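Money tips for people who run a very small company from the kitchen table

I keep this page for friends who started something of their own and now must look after the money themselves. Most of it I learned when Kernaser was two people and one laptop, and some I learned from Su-chen Chou, who kept our books and was strict with us in a friendly way. I am not a lawyer or an accountant. Please read it as household tips, only the household is a company.

**Keep two accounts from the first day**

Open one account for daily spending and one for money that is already promised to somebody, for example taxes and wages. When a customer pays you, move the promised part the same evening. In our first year we had everything in one account, and it looked like we were rich every time an invoice was paid. Then came the tax bill and we were not rich.

If your bank charges for the second account, ask if they can remove the fee. Mine did after one phone call.

**Write the month on one sheet of paper**

A big spreadsheet is good for investors, but at home I use one sheet, and it hangs on the inside of the cupboard door where we keep the tea. It has these lines:

- cash on the first day of the month
- money that surely comes in
- money that maybe comes in (I write this in pencil)
- rent, wages, software, insurance
- cash on the last day

Divide the last number by what you spend in a month, and you know how many months you can live if no customer pays. When the answer goes under six, I start to talk with investors. It takes much longer than people think, especially over the summer. We began one round in September and the money came when the snow was already gone.

**Receipts**

Take a flat box, not a deep one. In a deep box the old receipts sink and you will never look at them again. I put a paper clip on each week and write the name of the customer or the project on the top receipt. Thermal paper goes pale, so copy or scan it in the same week. Every Friday after lunch I empty the box. It needs 20 minutes if I do it each week and a whole sad evening if I wait for a month.

For small cash things, like stamps or a cable, I keep an envelope and write directly on it. When the envelope is full of writing I close it and take a new one.

**Subscriptions**

Go through the card statement line by line with a yellow marker. Mark everything that repeats. Then ask of each line who opened it last time. At Kernaser we found that we paid 510 dollars a month for tools, and 400 of this was for tools that one of us had tried for an afternoon. We stopped them all on the same day, and only one had to come back.

Yearly plans are cheaper, but please do not buy a yearly plan in the first three months. You do not know yet what your company is doing.

**Raising the first money outside the family**

Many founders ask me about this part, so I made it longer.

Start with a list of people and not of funds. A fund has a name and a nice website, but one person there will read your email. Find who in the fund has invested in something near to your field, and write to this person. Keep the email short enough that it fits on a phone without scrolling. I write one line on what we make, one on who pays for it, one on how much we want to raise and what we will do with it.

Ask for an introduction if you can, but make it easy for the one who introduces you. Send a text they can forward without changes. Rilley, the first fund that said yes to us, told me later that they opened our message only for the reason that it came through a founder they liked. The deck they looked at after.

Keep notes of every call, on the same evening. I have a notebook with one page per investor. I write the date, what they asked, what I promised to send, and how I felt about them. The last one sounds childish, but it was useful when we had two offers and had to choose.

Some things I would do again:

1. Have the documents in one folder before the first meeting - company papers, contracts, list of shareholders, the last bank statements.
2. Put the meetings close together, in two or three weeks. If they are spread over half a year, everybody waits for somebody else.
3. Read the term sheet aloud at the table with another person. Each time you stop because you did not understand, put a mark.
4. Pay for a lawyer who has done this before. Our cousin's lawyer was kind but he did houses.

And some things I would not do: tell one investor the price of another one, promise a date for a product when the engineer is not in the room, or sign in the evening.

**The shareholder list**

Keep it in one file, with one person who may change it. Before each change save a copy with the date in the name. When Pappas joined us as a third owner, we had four versions of the list and each one added up to a different total. It cost us a week of lawyer hours, and I still do not like to think of it.

If you give shares to people who work for you, write down when they receive them and what happens if they leave early. Do this while you are all still friends.

**A clean table for investor visits**

Early investors like to come and see where you work, also if it is at home. Clear the table you will use the night before and leave only what you want to show. Put cables to the side, so they do not fall down when somebody sits. Have water and glasses ready, and one printed page per visitor with your numbers. I keep the printed page face down until the talk about the product is finished, otherwise they read and do not listen.

Try the full demo one time in the morning, with the same laptop and on the same network. If it needs both of your hands, ask a colleague to do the talking. 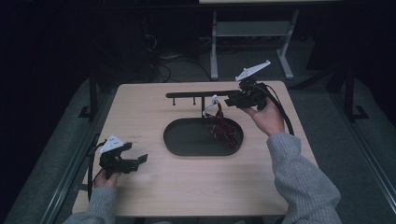
*Both grippers over the light wooden table, a hand in a gray sleeve on each.*

**When an invoice is late**

I wait three days and then send a friendly message with the invoice attached again, so they do not need to search. After another week I call. On the phone I ask "is something missing from our side?" and very often there is something, like an order number. With Funodero it was a missing order number three times, so now I have a small note with it on the edge of my screen.

For new customers I ask for a part in advance. Few of them say no. If they say no, I make the first job smaller.

**Small things that did not fit anywhere**

- Use a pen of another color for tax matters.
- Change the bank password when someone leaves the company, on the same day and with no bad feelings.
- Keep the receipt for the printer inside the printer's paper drawer, under the paper.
- Do not answer investors after ten in the evening. Write it if you must, and send it after breakfast.
- If you have a partner at home, show them the sheet on the cupboard door each month - mine found an error in the rent line that I had copied since spring.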